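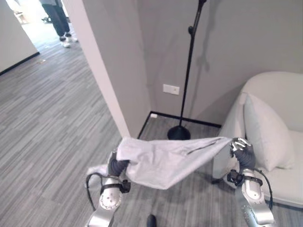 Yeoman thinks the encore should have been put out of its misery years ago, and he'd like it noted that he has played more of them than he can remember. According to him, the crowd knows, the band knows, the guy at the lighting desk has it typed into the cue sheet, and everyone stands in the dark for two minutes pretending otherwise.

Kieran Yeoman plays bass, most recently with Brulline, and I called him because I wanted somebody to talk me out of a bad mood. I had just been to three concerts in the same month where the main set ended without the one song everyone had paid to hear. Each time the band waved, walked off, and left a guitar humming against an amp. Each time the house lights stayed down. If the house lights stay down, the show isn't over. Any kid at a second concert has figured this out.

He did not talk me out of it.

"We'd stand behind a curtain next to a mop sink," he told me. "I'd have a towel and half a bottle of water. The tour manager would be looking at his watch. If they got loud early, we still waited. If they got quiet, we went back sooner."

That last part is what sticks with me. An encore is supposed to be something the audience earns by making noise. In Yeoman's account the quieter the room got, the faster the band came back, in case people started heading for the parking lot.

WHAT THE SET LISTS SAY

I keep set lists. I have kept them for a long time, at first because I was a fan and later because I was supposed to be a critic and needed to spell the song titles right. Some are the real thing, peeled off a stage with the tape still on. Most are my own handwriting on the back of something else. Almost every printed one has a line drawn across it near the bottom, and under that line are two or three songs. Sometimes the word "encore" is there. More often it's a single E, or just the line.

The sheets are printed in the afternoon, before the doors open, before anyone has clapped for anything.

I own exactly one where something was added in pen. It's from an Elska show in a converted seed warehouse, and the added song is a cover they plainly hadn't rehearsed. The drummer lost the bridge. The singer skipped a verse and laughed through the next one. It was the best four minutes of the night, and I'd bet most of the people there would tell you the same.

I don't want to make too much of that. One good memory doesn't prove the old way was better, and I'm suspicious of critics my age who believe every show used to be spontaneous. Plenty of those were rehearsed down to the thrown drumstick too. We were just younger and standing closer.

THE CASE FOR KEEPING IT

There are arguments on the other side and I'll go through them, because people keep sending them to me.

The first is that the break is practical. Singers need to rest their voices. Guitars need retuning. Somebody has to wheel out a piano. Fine, but bands manage all of that in the middle of a set with a story and a drum solo, or by just turning the lights down and doing it. Two minutes isn't much rest, either, for a voice that has been working for an hour and a half.

The second is that the audience likes it. I believe this one more than I want to. There is a real pleasure in stomping on a wooden floor with a lot of strangers. At the Nygård, which holds 749 people and has a balcony that bounces, the stomping can be more fun than the opening of the next song. But the pleasure depends on there being some small chance the band won't come back, and I can't remember the last time that chance was real.

The third argument is that it's tradition. So was smoking in the balcony.

A fourth came from a promoter, who asked me not to use a name and who was very patient with me. The encore, I was told, gives people a place to leave. Parents with babysitters go. People with a train go. The ones who stay feel like they're in on something. It's the most honest defense I've heard, and it has nothing to do with music.

WHEN SOMEBODY DROPS IT

Some acts have quit. Bostetti, the trio, stopped doing encores last July and announced it from the stage every night of the tour that followed. I saw the show in a hall with 1,000 seats, most of them filled. Before the last two songs the singer said, more or less, that these were the last two songs, that they would be leaving after that, and that the lights were going to come up.

They played the two songs and left. The lights came up. For what felt like a full minute a good part of the crowd kept clapping in a bright room, watching a stagehand coil cable. A man in my row was angry about it. He'd been told, in plain words, into a microphone, and he was still angry.

So the habit runs deep, and I don't think it's all on the bands. We've been trained to count the fake ending as the ending's first half. Take it away and people feel shorted, even when the show is the same number of songs. Bostetti's set that night was longer than the one I'd seen the year before with an encore. I checked it against my notes.

But I'll be hard on Bostetti too. Making a speech about not doing an encore is its own kind of bit. By the second time I saw it the speech had jokes in it, and the jokes landed in the same places. I'd have been happier if they had skipped the explanation and played.

WHAT YOU'RE PAYING FOR

Money comes into this, as it does with everything about concerts now. When a ticket costs what a ticket costs, the hit gets held back the way a grocery store puts the milk at the far wall. You'll walk past everything else to get to it. A band with one giant song and a new album to push has every reason to park the song behind the curtain. I understand it. I've also watched an arena of people talk straight through eleven new songs because they knew perfectly well where the twelfth thing, the thing they wanted, was being kept.

I asked Yeoman whether he had ever been in a band that walked off and stayed off. Once, he said. A small place, a bad night, thin applause that stopped before they reached the stairs. They stood by the mop sink and listened to people putting their coats on. The manager wanted them to go back out. The singer said no and started eating a sandwich.

"I was mortified," Yeoman said. "But it's the only time the clapping meant anything either way."

He has a run of dates coming up with Brulline. There are two songs under the line.

RELATED

The Merch Table Is Not Your Friend
Why Every Drum Kit Is Now Behind Plastic
Elska: The Seed Warehouse Tapes, Reviewed
Standing Room, Sitting Knees
Letters: You Were Wrong About Balconies

Home | Features | Reviews | Live | Letters | Back Issues

Contact the editors | Copyright May 2022 | Back to top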